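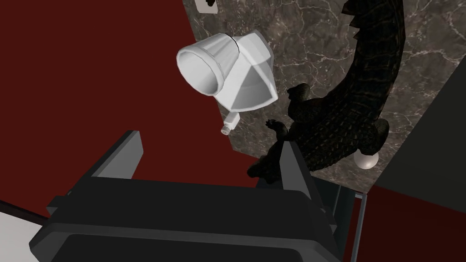

Comparing two parallel grippers in simulation with a wrist camera

This tutorial sets out a repeatable way to compare two parallel grippers on the same simulated arm, using the wrist camera as the main source of evidence. It assumes a working Uvus installation, an arm model that already moves under position control, and two gripper models with closed, convex collision shapes. The grippers used in this text are the Ticona, which has a wide body and blocky fingers, and the Nultivero, which is narrower and has a longer stroke. The method does not depend on either of them.

Last revised 19 November 2022.

What is being compared

A gripper trial mixes several things together: the shape of the fingers, the closing force, the control loop, the contact settings of the simulator and the view the camera gets of the object. If all of these change at once, the success rate tells you very little. The procedure below holds everything fixed except the gripper and the camera mount that goes with it.

Three numbers are recorded per trial: whether the object was held at the end of the lift, how far it slipped in the fingers during the lift, and how much of the object was visible to the camera at the moment before closing. The third is often left out. On a wide-bodied gripper it explains many of the failures.

1. Set up the arm

Load the arm with no gripper attached and run it to the home pose. Record the joint angles once it has settled. Attach the first gripper, repeat, and compare. The steady-state error should be the same to within the controller's tolerance. If the wrist sags with the heavier gripper, gravity compensation is still using the old payload. Update the mass and the centre of mass in the payload file before going further.

Do the same with the second gripper. Keep one payload file for each and load them by name. Editing a single file between runs leads to mistakes.

2. Place the camera

Mount the camera on the wrist link, not on the gripper body, so that its position relative to the arm is the same for both grippers. Point it along the approach axis and tilt it until both fingertips are in view when the gripper is fully open.

Some of the gripper body will nearly always be in the picture. With the Ticona, the body takes up most of the bottom third of the image and the fingers rise out of it towards the object. An object lying between the fingers, such as the head of the dark toy crocodile, can partly overlap a finger in the view. A segmentation model has to separate the two, and this is harder when both are dark. Charcoal fingers against a nearly black toy are a fair test of it. White parts, such as the funnel-shaped object and the small ball, give a much stronger edge and should not be used alone to judge the camera.

Render one still with each gripper at the same arm pose and save both. Compute the share of pixels covered by the gripper and write it into the run log.

3. Choose the objects

Use objects that differ in shape, colour and surface. A workable set has:

– one long, irregular object with thin parts, such as a toy animal with a tail and feet
– one rigid object with an opening and a nozzle or handle
– one small sphere
– one plain box for checking the set-up

The irregular object will produce most of the useful results. The sphere is mainly a test of centring, as it rolls out of a gripper whose fingers do not meet the surface at the same time.

Check the starting height of every object. An object spawned above its support will drop when physics is switched on, and one spawned slightly inside it will be pushed out, sometimes at speed. Objects that show no movement after the first step may have been loaded as static bodies. In Uvus the flag is called fixed_base and it is on by default for imported meshes.

Let the objects settle for two seconds of simulated time before the arm starts to move.

4. Fix the contact settings

Set friction on the fingertips and on the objects, then leave it alone. Use the same fingertip value for both grippers, even if the real pads differ. Pad material can be studied later as a separate variable.

Use convex decomposition for the irregular object. A single convex hull around a curved body fills in the hollow between body and tail, and the fingers will then close on empty space and appear to hold it. Draw the collision shapes over the visual meshes and look at them from at least two directions.

If the fingers sink into the object on closing, shorten the physics step before raising the contact stiffness. Very stiff contacts with a long step cause chatter, and chatter is easily mistaken for slip.

5. Match the closing force

The two grippers will have different force limits. Set both to the lower limit. For this comparison that is the Nultivero's figure, 26 newtons per finger.

Closing speed also needs matching. Command it at the fingertip and not at the motor joint, as the linkages have different ratios. Log the tip separation for an empty close and plot both curves on one chart. They should lie on top of each other until the end of the shorter stroke.

6. Run the trials

For each gripper and each object, run the following sequence:

Reset the world and load the saved seed.
Wait for the objects to settle.
Move to the pre-grasp pose.
Save one camera image and the object mask.
Advance along the approach axis until the object is between the fingers.
Close and hold for half a second.
Lift straight up.
Hold, then record the object pose relative to the wrist.

Use seven starting poses per object, the same seven for both grippers. Vary the rotation more than the position. With a long object the angle between its main axis and the closing direction matters far more than a small shift to one side.

The approach is where a wide gripper body tends to cause trouble. If neighbouring objects stand close to the target, the body may touch them before the fingers reach their place. Log every contact between the gripper body and anything other than the target. A trial with such a contact still counts, but mark it.

7. Read the results

Begin with the marked trials. If most failures with one gripper involve body contact, the problem is clearance, and a longer finger or a different approach angle may cure it. Changing the force will not.

Next, sort the remaining failures by visible share of the object. Failures grouped at the low end point to the camera. Try raising the mount or moving it to one side, then repeat only those poses. In our Prakstead set, moving the camera sideways changed the result for the toy far more than it did for the sphere.

Slip should be read last. Report it as a distance for position and an angle for rotation, and keep them apart. A long object held near one end can rotate a good deal while hardly sliding at all.

Common faults

Object jumps when the fingers touch it: the step is too long, or the collision shapes already overlap at the start.

Gripper closes unevenly: one finger joint is missing its mimic constraint.

Mask includes part of a finger: the segmentation is working from colour. Use the simulator's own instance mask to confirm the rest of the pipeline, then return to the model.

Results differ between identical runs: the seed is set after the objects are created. Move the call to the top of the script.

Keep the raw logs and the pre-grasp stills together in one folder per gripper, with the payload file and the contact settings copied in beside them.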